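「洗面台が拭けた」で何が分かるか　Kerkmontのハンド比較試験、公表資料に残る空白

2020年7月26日

人型ロボットの手先を付け替えて浴室の掃除をさせ、どのグリッパーが向いているかを調べる。ロボット部品を手がけるKerkmontがそんな比較試験の途中経過を公表した。対象は自社のグリッパー「Evo」と、競合にあたるZavexの製品の2種類。同社は発表文で「水まわりの布作業においてEvoの優位性を確認した」としている。

ただ、資料を最後まで読んでも、何をもって優位としたのかがはっきりしない。試行は合計217回。それぞれの製品に何回ずつ割り当てたのか、失敗が何回あったのかは書かれていない。試験を取り仕切ったBaltazar Camacho氏に内訳を尋ねたところ、「集計の方法を社内で詰めている段階で、最終報告には載せる」との答えだった。優位性の確認が先に発表され、集計の方法が後から決まるという順番には首をかしげざるをえない。

試験に使われたのは、住宅設備の評価を請け負うMichailidisの施設にある浴室である。課題は一つだけで、洗面ボウルの底に付いた汚れを、手先で布を持って拭き取る。制限時間は1回につき40秒。時間内に布を落とすか、ボウルの外に出すかすると失敗と数える。汚れの落ち具合は合否に入れず、別に記録するという。

この決め方がまず分かりにくい。資料の本文には「清掃性能」という言葉が何度も出てくるのに、合否の基準は布を持ち続けたかどうかに寄っている。極端に言えば、布をボウルの中で握ったまま40秒じっとしていても合格になりかねない。Camacho氏はこの指摘に「動きはすべて操作側で決めているので、じっとしていることはない」と答えた。それなら動きの内容を資料に載せてほしいところだが、今のところ添付されているのは課題の名称と制限時間だけである。
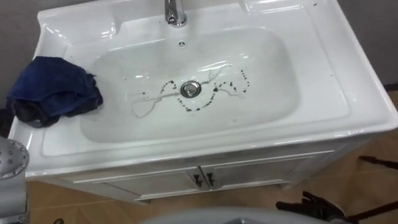

課題に使われた洗面ボウル。排水口の左右に黒っぽい点と薄い灰色の筋が広がっている。左の縁に掛かっているのは紺色のタオル。

汚れの扱いにも疑問がある。点の列と細い筋とでは拭き取りの難しさが違うはずで、筋のほうが素材にこびりつきやすいなら、布を押し付ける力の差が出るのは筋のほうだろう。ところが評価欄は「残存の程度」の一項目しかなく、誰がどの段階で判定するのかも定めがない。撮影した映像から面積を割り出すのか、その場で目で見て決めるのか。Kerkmontの広報に問い合わせると「両方を併用している」と返ってきた。併用した結果が食い違ったときにどちらを採るのか、という再度の問いには、締め切りまでに返事がなかった。

汚れの形をいつも同じにできるのかという問題も残る。比較試験である以上、Evoの番とZavexの番で条件がそろっていなければ話にならない。Michailidis側の立会人を務めたAmirul Liew氏は「私が立ち会った日については、見た目の上では大きな違いはなかった」と話す。慎重な言い方である。立ち会わなかった日がどれくらいあるのかを聞くと、Liew氏は「施設を貸した日のすべてに私がいたわけではない」とだけ述べた。

カタログの数字は比べられるか

発表文が大きく扱っているもう一つの材料が、指先の耐久回数だ。Evoは4000回の開閉まで指先の部品を交換しなくてよく、Zavexの製品は3000回だという。数字だけを並べればEvoが上に見える。

だが、この二つは同じ条件で測られた値だろうか。4000回という値はKerkmontが5月に社内で測ったもので、布をつかんだ状態での開閉だったとされる。3000回のほうはZavexの製品資料から引いたもので、こちらは何をつかんでいたのか、あるいは何もつかんでいなかったのかが示されていない。測り方の違う数字を隣同士に置いて棒グラフにするのは、控えめに言っても親切なやり方とは呼べない。

しかも今回の浴室の試験では、どちらの指先も寿命のはるか手前で使われている。217回の拭き取りで一度ずつつかみ直したとしても、3000回には遠く及ばない。耐久回数の差は今回の結果に何の影響も与えていないはずで、それが「水まわりでの優位性」の見出しの下に並んでいるのは、読み手に余計な連想をさせるためとしか思えない。

濡れた布で開閉を繰り返したときの値も必要だろう。拭き掃除で本当に困るのは、水を吸って重くなった布が指の間でずれることや、絞りきれない水が関節のほうへ回ることだ。防水についてEvoの資料は「生活防水に相当」とし、試験の方法には触れていない。洗剤を使った場合の記述も見当たらなかった。浴室で使う道具の資料としては、いちばん先に読みたいところが抜けている。

腕の違いを手先の違いと取り違えていないか

比較の組み立て自体はそう悪くない。腕と胴体は同じ機体を使い、手先だけを替える。布も同じ種類でそろえる。これなら結果の差を手先に帰することができる、というのがKerkmontの説明である。

もっとも、実際に布を洗面台へ押し付けているのは手先だけではない。肩から肘、手首までの姿勢、胴体の傾き、足の置き場所のどれが変わっても、手先にかかる力は変わる。人間でも、洗面台の手前の縁を拭くのと奥の蛇口の根元を拭くのとでは腰の曲げ方が違う。機体が前かがみになって腕を斜めに伸ばす姿勢では、わずかな立ち位置のずれが手先では大きく出る。

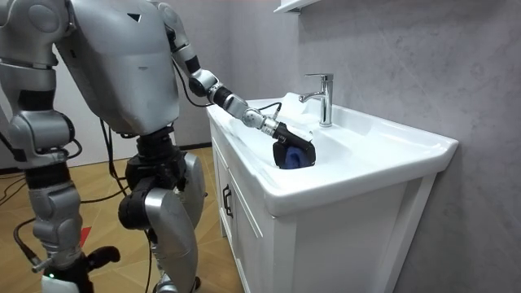 立ち位置の記録はあるのか

この点をCamacho氏に聞いた。答えは「試行ごとに機体の関節角度は残している。床の上の位置は、試験を始めるときに合わせている」。試行の途中でずれた場合に合わせ直すのかと重ねて尋ねると、「大きくずれたときは合わせ直す」とのことだった。大きく、の基準は決めていないという。

Liew氏の見方はもう少し厳しい。設備の評価を本業とする同氏は、洗面台の試験では水栓の高さやボウルの深さを先に書き出し、それから手順に入るのが普通だと話す。「今回はロボットの側の資料が厚く、洗面台の側の資料が薄い。別の形のボウルで同じ結果になるかと聞かれたら、私には答えようがない」

ボウルの形は軽く見てよい条件ではない。底が広くて角の丸い洗面台なら、指で布を押さえてすべらせるだけでもそれなりの面積に触れる。底が狭く深いもの、縁に段差のあるもの、水栓が低く張り出したものでは、手先の箱の部分が先にぶつかるかもしれない。試験に使われた洗面台は1台で、他の形での予定は資料に書かれていなかった。一つの洗面台で得た結果から「水まわりの布作業」全般を語るのは、いくらなんでも間口が広すぎる。

誰が動かしていたのか

もう一つ、資料の読み方で注意したいのが操作の方法である。発表文は「ロボットが拭き取りを行った」と繰り返しているが、動きを決めていたのが人なのか、あらかじめ組んだ手順なのか、あるいはその組み合わせなのかは、付録の小さな表にしか出てこない。表によれば、試行の一部は遠隔操作で、残りは記録した動きの再生だった。その割合は、これも示されていない。

遠隔操作が混じっているなら、手先の比較はさらに難しくなる。操作する人には慣れがある。自社製品に触れている時間が長い人がEvoを動かせば、Zavexの製品を動かすときよりうまくいって当然だろう。操作者の人数と、どちらの製品をどれだけ練習したかが分からないかぎり、差が出ても道具の差なのか腕前の差なのか切り分けられない。

Camacho氏はこの点について、「操作者には両方を触らせている」としたうえで、「練習時間までは記録していなかった」と認めた。質問をはぐらかさずに答えたことは評価したい。ただ、記録のないものは後から足せない。最終報告で埋まる空白と、もう埋まらない空白があることになる。

再生の試行にも弱みはある。記録した動きをそのまま繰り返すだけなら、布のたまり方が少し違っただけで指が空をつかむ。そういうときに手先の形がどれだけ助けになるかは、家庭で使う場面を考えれば確かに知りたいところだ。Kerkmontは、布が折り重なったり、まとまらずに広がったりした場合の結果を別に集計すると言っている。
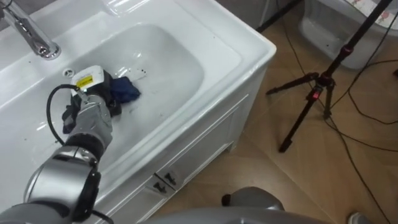 そうした場合分けが出そろえば、今回の試験にも見るべき中身が出てくるかもしれない。布の端だけをつかんだとき、二枚重ねでつかんだとき、指の外へ大きくはみ出したときで結果がどう変わるか。いまの資料ではすべて一つの成功率にまとめられ、その成功率さえ折れ線の図から目で読み取るしかない。縦軸は途中から始まっていて、差が実際より大きく見える。こういう図の作り方は、結果に自信のある会社がすることではないと思う。

片方の手しか使っていない点も気になった。機体には腕が二本あるが、評価の対象は布を持った側だけだ。人が洗面台を拭くときは、空いたほうの手で物をどけたり縁に体重を預けたりする。両手を使わせれば手先への要求も変わり、片手での優劣がひっくり返ることもありうる。資料には「双腕での評価は今後の課題」と一行だけある。

Zavexの受け止め

比較の相手にされたZavexは、試験の計画について事前の連絡を受けていなかったという。同社の担当部署は書面で、使われた製品の型番と指先の調整値を確認したいとKerkmontに申し入れたことを明らかにした。握る力を出荷時の設定のままにしていたのか、布向けに変えていたのかで結果が大きく違ってくる、というのがその理由である。

Kerkmontは調整値について「双方とも推奨値を用いた」と説明する。推奨値が布をつかむための値か、硬い部品をつかむための値かを確かめたが、広報は「製品資料に従った」と繰り返すだけだった。Zavexの製品資料に布の項目があるかどうかは、本紙が手に入れた版では確認できなかった。別の版があるとも聞いており、Zavexに問い合わせている。

なお、Zavexの言い分をそのまま受け取るのも早い。同社も以前、自社の展示で他社製品との比較表を出し、条件を伏せたまま配っていたことがある。当時の表について今回あらためて尋ねたが、「担当者が異動しており分からない」との回答だった。

最終報告を待つ前に

Michailidisは施設を貸した立場で、結果の評価には加わっていない。発表文の末尾に同社の名前が「協力」として載っているため、第三者の確認を受けたように読めるが、Liew氏は「判定をしたのはうちではない」とはっきり述べた。発表文の書き方については、社内でKerkmontに修正を求めるかどうか相談しているという。

Kerkmontは最終報告の時期を明らかにしていない。Camacho氏は取材の終わりに、試行ごとの映像を公開する考えがあるかとの問いに対し、「個人的には出したい。ただ、決めるのは私ではない」と話した。映像が出るなら、217回分をそのまま、失敗した回も含めて出してほしい。編集された数十秒のよくできた動画は、すでに同社の発表ページに載っている。

導入を検討している設備会社や清掃会社に向けて、同社は来客用の見学枠を設けるとしている。見学の内容は洗面台での実演で、布の持ち込みはできないとのことである。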